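4.3 Creating a Land or Lodge Listing

This section covers property records of the type Rural/Recreational in Viltora Listing Manager. For houses in town, see section 4.2.

Before you start, have the parcel number, the recorded acreage and the current zoning code at hand. The record cannot be saved without them.

1. Open Listings and select New Record.
2. In Property Type, select Rural/Recreational. The Water and Access tabs appear.
3. Enter the parcel number without spaces. If the county is Renwood or Wike, leave off the leading zero.
4. Enter the acreage to 2 decimal places.
5. On the Water tab, enter the frontage in feet. A parcel with 2193 feet of river frontage is entered as 2193, with no comma.
6. On the Access tab, select Year-round or Seasonal. Select Year-round only if the road is plowed under a written agreement.

Note: Changing the property type after step 5 clears the Water tab.
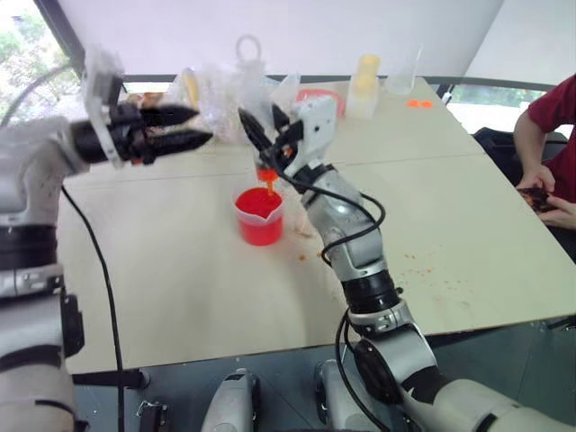

7. On the Buildings tab, add each structure as its own line. Guest cabins are not counted in the square footage of the main lodge.
8. Type the public description. The limit is 3000 characters, including spaces. Text past the limit is dropped when the record is saved.
9. Under Permitted Use, check only the uses allowed by the zoning code. RV Park and Campground are separate boxes.
10. Select Save as Draft, then Check Record. Fields with errors are marked in red.
11. Correct the errors and select Publish.

CAUTION: Publish sends the record to the Plonano feed at once. A price entered by mistake can be corrected, but the old price stays in the public history.

Drafts left unopened from December on are moved to Archive at year end. To restore one, open Archive, select the record and choose Return to Drafts - the parcel number has to be entered again.

For shared wells and easements, continue with section 4.4.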